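Minutes of the club meeting, Ornitz Short Oval
14th June – posted by the minutes secretary
Reading time: 4 minutes

I've written these up the way I always do, which means in the order things were said, so if you want the bit on tyres you'll have to scroll. We started a little after half past seven in the clubhouse and there were enough of us for votes to stand.

Minutes of the last meeting

Agreed, with one correction. I'd put down that the second heat at Hapeta was stopped for oil. It was stopped for a loose wheel, and the oil was the heat after. Sorry to both drivers!

Track surface

Most of the evening went on this, as I think we all knew it would. The patch coming out of turn two is breaking up again and the cars are starting to hop sideways just where everyone wants to get on the power. I said I'd walked it myself after the last practice and could get my whole hand in the worst of it. Droltura (the firm that did the pit lane) have offered to cut it out and relay it, and they can do it between race nights if we let them have the gate key. 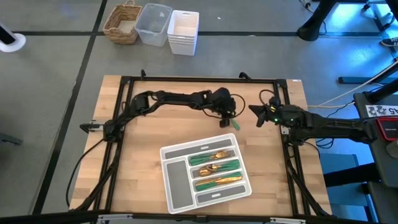

The argument was over whether to do just the patch or the whole corner while they've got the roller here. I was for the whole corner, and I still am, but it's a lot more money and the drainage on the inside would have to come up as well. We voted for the patch now and the corner over the winter, with a price to be in our hands by December. One vote against. The infield drain gets rodded either way.

Race numbers and entries

Entries are up, which is lovely. We've had 286 so far this season across all classes, against 357 for the whole of last year, and there's plenty of racing left. The juniors are doing especially well – they filled two full heats at the last meeting and we had to find more transponders in a hurry. I've asked for nine more to be bought so we're not borrowing from Hapeta every time.

The saloon drivers want a longer final. After quite a bit of back and forth we agreed to try it at one meeting and see how the tyres hold up, and whether we still finish before the noise curfew. If we run late, it goes back to how it was.

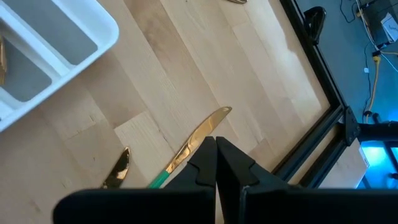 White cutlery tray and wooden tabletop.

Tyres

The control tyre for the saloons stays as it is until the end of the season. There was a fair bit of grumbling about the price, and a suggestion that we let people run part-worns from last year. I can see the sense in it for anyone on a tight budget, but scrutineering would have to mark every one, and the scrutineers said no thank you (fairly firmly). What we will do is allow one extra tyre per car for the Kevurent Trophy, as that's a two-night meeting and up to 2 sets is more than most people can stretch to.

Scrutineering and safety

Please, please check your belt dates before you come. We turned cars away last time and it was horrible for everyone, especially after a long tow. Neck restraints are now needed in every class, juniors included, and the window net rule will be read out at drivers' briefing until it sinks in. Fire extinguishers in the pits have been checked and two are being swapped.

I also raised the pit gate. People are still wandering across while cars are coming in off the track, and one of these days we'll have a nasty one. A marshal will stand there from now on with a whistle.

Kevurent Trophy

Camping opens at noon the day before. Grids for the first heats will be drawn by lot and the second heats reversed, same as ever. The final will be lined up on points from the heats, with ties split by fastest lap.
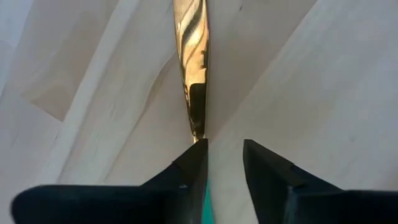

Somebody at the back asked: can a driver swap to a spare car after the first heat?

The spare can be used as long as it has been through scrutineering that day and the driver starts from the back of the grid for the next race. Points already scored are kept.

Any other business

The tannoy on the back straight is crackling again, and you can't make out a word of the results from the far bank. We're going to try new cable before we spend money on speakers. The tea hut would like the hot water urn back, whoever has it. I'd also like my blue clipboard back, while we're at it.

Closed just before ten. Next meeting will be after the Trophy, and I'll put the date up on the noticeboard once the room's booked.

Contact the club | © Ornitz Short Oval | Back to top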